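**Lindumo 21 Folding Serving Table**
Stendbridge catering furniture, revised July 23, 2018

The Lindumo 21 is a folding table for serving lines, dish return points and back-of-house sorting. It replaces the Lindumo 20, which used a single center latch. The top, apron and leg frames are supplied as one assembly and need no tools to set up. Floor glides and the carry strap come in a separate bag taped inside the apron.

## Top

The top is a one-piece molded panel with a closed underside. Edges are rounded on all four sides and there is no seam or trim strip to lift. The surface has a light texture, fine enough for a damp cloth to reach the bottom of it. White is the standard color. Gray is made to order and cannot be mixed with white on one order line.

Cutting directly on the top will mark it. Use a board. Hot pans need a trivet or a folded towel under them, and the same goes for chafing dish fuel holders without feet.

## Frame and legs

Leg frames are steel tube with a powder coat finish. Each frame folds flat into the apron and is held by a spring clip. On opening, the brace drops past center and the locking ring slides down over the joint by its own weight. If a ring stops short, the brace is not fully open. Do not load the table until both rings are down.

The legs have 3 height positions, set by a push button on each leg. The lowest is for seated work, the middle one for plating and sorting, and the top one for standing service. All four buttons must be in the same position. A table set one notch off at a single corner will stand, but the apron takes a twist and the latch wears early.

## Models and parts

| Part | Number | Notes |
|---|---|---|
| Table, white | L21-W | Standard |
| Table, gray | L21-G | Made to order |
| Glide set | L21-04 | Four pieces, push fit |
| Locking ring | L21-07 | Also fits Lindumo 20 |
| Height button and spring | L21-09 | Sold singly |
| Linking clip | L21-12 | Joins two tables end to end |
| Hirose rail kit | L21-30 | Needs drilled apron, order with table |

The Hirose rail kit adds a tray slide along one long side. It cannot be fitted to tables already in service, as the apron holes are drilled before coating. Tables with the rail do not stack flush and should be stored at the end of a row.

## Packing

Tables ship from Julport in stacks of 10, strapped flat, with a paper sheet between tops. Broken stacks are packed singly in cartons and carry a handling charge. Check the corners before signing for a delivery. Corner damage reported after signing is handled as a parts order.

Stock at Julport on the date of this page is 1,104 tables in white. Gray orders placed now are scheduled for September.

## Care

Wipe with warm water and dish soap. Rinse with clean water and dry the underside before folding. Bleach solutions at normal kitchen strength are safe on the top, but will dull the powder coat if left on the legs. Solvents, oven cleaner and steel wool are not to be used on any part.

Once a season, open the table upside down on a blanket and check the brace rivets for play. A drop of light oil on each spring clip is enough. The locking rings run dry. Oil collects grit inside them and slows the drop.

## Warranty

The top is covered against cracking and the frame against weld failure. Glides, buttons and finish are wear parts. Claims go to Yevdokiia Marchuk at the Stendbridge parts desk and should include the label number from inside the apron, along with the order number if it is at hand.
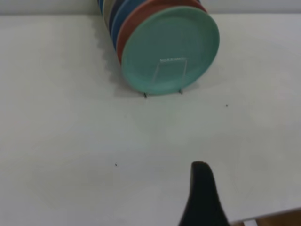 Green tableware in both views.
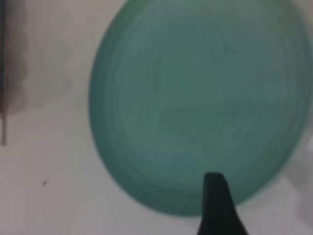 **Can two tables with different height settings be joined with the linking clip?**

Both tables must be set to the same height. The clip holds the aprons level and has no vertical adjustment, so set all eight legs first, slide the ends together, then press the clip up from below until it snaps.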